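The Box of Letters That Stays Out

Most toys in our house have a shelf life of one month. The alphabet blocks are the exception. We bought the set secondhand at a church sale in Crenshaw for $4, in a shoebox with the lid taped on, and it has outlasted two train sets and a talking globe.

Blocks like these do a lot with very little. Each one has letters and small line drawings on its faces, so a child who can't read yet still has something to look for. A child who can will spell her own name and then ask why there's only one L.

A company called Flodura sells a new set with a canvas bag. Zatent makes a larger one with lowercase letters — handy for school, though the cubes are heavy for small hands. I tried both and went back to the shoebox.

We play at the table after supper. A block dropped on wood makes a good loud knock, and downstairs has never complained.
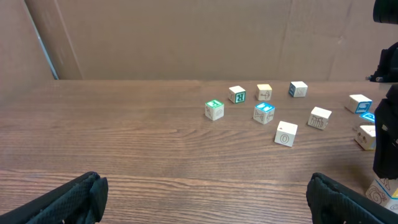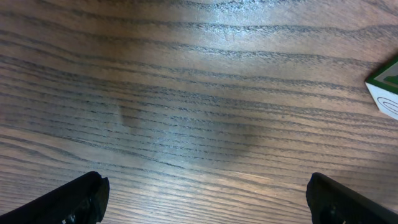
Small wooden blocks and a tabletop with plenty of grain.

How do you clean old wooden blocks?

Wipe them with a cloth that's been wrung out well, with one drop of dish soap in the water, and dry them right away with a towel. Never soak them. Leave them out overnight before they go back in the box. If a printed face has started to flake, retire that block to a windowsill.

Missing letters are the usual trouble with used sets. Our Q was gone from the start. The Liria thrift store keeps a jar of loose blocks by the register, and 3 of ours came from there. The sizes don't quite match, which matters only when you build towers.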